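**Gavatstead sets equipment plan for household cloth-handling work**

FLUNMONT, November 23, 2025 - Gavatstead today published its equipment plan for the next phase of the Hundumari program, which develops robot handling of towels, napkins and other household cloth. The plan covers handheld grippers, one arm station, storage and the recurring costs of collecting demonstrations in private homes. Purchasing opens in April.

The plan replaces the single-line equipment budget used in the first phase. Under that arrangement, grippers, cables, mounts and drives were bought from the same line, and small items were regularly deferred in favor of large ones. Gavatstead's internal review found that most lost collection time was connected to the small items. Each category now has its own line and its own reorder level.

**Handheld grippers**

Gavatstead will buy eight handheld grippers with wrist-mounted fisheye cameras. Six will be assigned to collection and two will be held as spares. The spares are not to be lent to other projects, and a unit returned from repair goes back to the spare shelf until it has passed a full calibration check.

Suppliers are asked to quote on the following terms:

- Finger pads must be replaceable without removing the camera mount.
- The camera must hold fixed exposure, with manual override, in rooms lit mainly by daylight.
- Power and data connectors must be of a locking type at the gripper end.
- Calibration files must be exportable in an open format.
- Spare parts must remain available for three years from delivery.

Quotes that bundle the camera with a proprietary recording service will be considered only if the hardware is also priced separately.

"In the first phase we compared grippers by purchase price, and that was the wrong column to look at," said Roya Taheri, equipment lead for the Hundumari program. "Pads wear, connectors loosen and lenses get scratched. We are now comparing the cost of a working unit over three years, including the days it spends in a shipping box."

**Cables, power and mounts**

Cabling has been budgeted as a consumable for the first time. Each collection kit will carry two complete cable sets, cut to two lengths, with strain relief at both ends. A fully wireless configuration was assessed and set aside for this phase on grounds of battery weight and the added work of synchronizing recordings. It will be reviewed again before the arm station is expanded.

The allowance for cables, adapters and connectors is $1,235 per kit. Four kits will be assembled. Kit contents are identical, and any substitution must be entered in the kit log before the kit leaves the building.

**Arm station**

One fixed arm station will be installed at the Flunmont site for replaying and evaluating trained policies. The station will use the same fingers and camera as the handheld units. Gavatstead considered buying two arms and chose one, with the difference moved to collection hours and storage.

The specification leaves the arm's payload rating modest, as towels and napkins place little demand on it. Reach and repeatability at low speed carry more weight in scoring. Bidders are also asked to state the floor area required with guarding in place, the expected commissioning time and the annual cost of any software license needed to command the arm from outside its own controller.

**Collection sites**

Collection will continue on ordinary household tables, with the coverings and lighting already in the home. Sites are scheduled by Zamani, the program's field services contractor, which also handles consent forms and equipment transport.
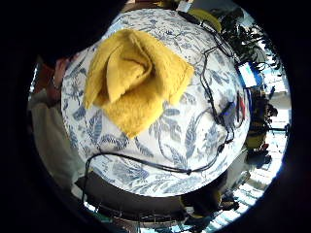 Terry cloth remains the first material in the task list, followed by flat-woven napkins and then fitted covers. Patterned tablecloths are included from the start. Training data gathered only over plain surfaces gave weak results in the first phase when the background changed, and correcting this afterward used nearly a third of the labeling budget.

Site costs are budgeted by session, with setup and teardown charged as working time. Folding stands, floor mats and carrying cases fall under the kit line - they are not charged to the site.

**Storage and maintenance**

Raw recordings will be kept on local drives in duplicate and copied to remote storage at the end of each collection week. Drives are replaced on a fixed schedule regardless of condition. A maintenance reserve has been set aside for the grippers and may not be used for new purchases.

**Timetable**

Supplier questions will be accepted in writing until the purchasing window opens. Answers will be sent to all registered bidders. Grippers and kits will be ordered first, followed by the arm station once the floor plan at Flunmont has been approved.

Requests for the full specification should be addressed to Roya Taheri, Hundumari program, Gavatstead, Flunmont.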